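Tang Counter Set
Item no. 1093
Sold by Sterkine Kitchen and Home
In stock - ships in 4 business days

Most counter sets are sold on the idea that your kitchen is a mess for want of matching containers. We don't believe it and we don't think you should either. A kitchen gets messy when things have no regular spot, and you can give them a regular spot with a jam jar. We stock the Tang set anyway. It is plain, the parts can be bought one at a time, and the maker stopped calling it a "system" after we complained.

The set is meant for a small kitchen, a dorm, an office break room or a first apartment. If you already own a decent board and a cup to stand your spoons in, you probably need one part of it at most. Skip to Single Parts further down.

Cups

The cups are the part people like best, and the part we had the most doubts about. A cup is a cup. The maker's leaflet says these "bring order to the busy cook's day," a big claim for something you could also drink juice from. What we can say is that the red one is plastic, it rinses out quickly, and it has been knocked off our packing bench more than once without cracking. We would not stand a heavy steel ladle in it. A long handle and a light cup is a bad match in any brand, and you'll be picking both up off the floor.

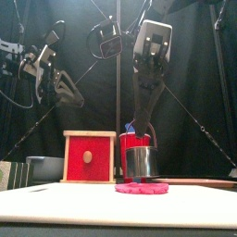 Red plastic cup, from the Tang Counter Set. Also sold singly.

The leaflet also calls the cups stain proof. Guilan Bai in our returns department left tomato sauce in a few over a weekend, and the lighter ones kept a faint orange ring. The red didn't show anything, but then it wouldn't. Baking soda took most of the ring out. We asked for "stain proof" to be dropped from the label and were told it would be looked at in the next print run. It is still there on the stock we got in July.

Cutting board

White, plain, with no pattern to hide the knife marks. White boards show beet juice and turmeric, and they show it for a long time. Some cooks like that because they can tell when the board needs a proper scrub. Others find it depressing. If you're in the second group, buy a darker board from somebody else and get the rest of the set in single parts.

The board has no rubber feet. On a smooth counter it will creep while you chop. Put a damp dishcloth under it and it stays where it is. The maker offers a grip mat for this, under the name Protelon, and we decided against carrying it after trying it next to the dishcloth for two weeks. The dishcloth did the same job and could go in the wash.

Tan box

The box stands upright and has a narrow slot across its lower half. The leaflet shows it used for recipe cards, paper napkins, tea bags and mail, and whoever wrote that was plainly guessing. It does all right with tea bags. Napkins bunch up inside unless you fold them smaller than they come. Junhao Duan, our buyer, keeps rubber bands and twist ties in his and says it's the only part of the set he would pay for again. Keep it back from the sink and wipe it with a dry cloth. We don't sell it as waterproof, whatever you may read elsewhere.

Clear tray

Rectangular, rounded corners, see-through. The corners are the good bit. Crumbs don't pack into them the way they do in a square tray, and a sponge gets all the way round. Being clear, it also lets you see what you've left in it, so it suits the small stuff that otherwise goes missing: packets, a folded cloth, the lid of something. It is not a baking dish. Please don't put it in the oven. We have had two of them sent back in a shape that made the reason obvious, and neither was refunded.

How to lay it out

The maker supplies a diagram with numbered spots and arrows. We lost ours and didn't miss it. Put the board where you'll chop and line the tall things up behind it, so you aren't reaching across a blade for a spoon. Leave a hand's width between the cup and whatever stands next to it. If the handles lean out at an angle they need somewhere to lean. That's as much arranging as the set can take. 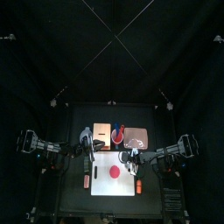 Can the clear tray go in the microwave?

We'd keep it out. The maker's leaflet doesn't mention microwaves at all, and we asked twice without getting a straight reply. Use a dish that is marked for it.

Single parts

Every part can be ordered alone. Choose "single part" at checkout and pick from the list. Buying all of them singly costs a little more than the full set, but very few people need all of them, and the full set is no bargain if half of it ends up in a cupboard. Colors vary from batch to batch - the cups more than anything - and we can't promise a match with parts you bought last year. Utensils are not included.

Care

Wash the cups, board and tray by hand in warm water with ordinary dish soap. The leaflet says top rack is fine. We ran the board through our own machine a few times and it came out with a slight bow, so hand washing is what we recommend. Dry the board standing up. Wipe the tan box, don't soak it.

Returns

You have 90 days to send back unused parts, and we pay the postage if something arrives cracked. Scratches from knives are not a fault. Write to Shaohua Liang at the returns desk with your order number and a short note on what is wrong.

What buyers wrote

"Good tray. Board slides. Could not find a use for the box until my son put his bus tickets in it." - Botond Antal

"It's fine. I expected more for the money but I couldn't tell you what." - Tianyou Tang (no relation to the brand, he asked us to add)

We have over 194 reviews on file for this set and the older version of it. The low ones are mostly about the board sliding. The high ones are mostly about the red cup, and we still can't explain that.

Page last checked against current stock: Thursday, July 10, 2025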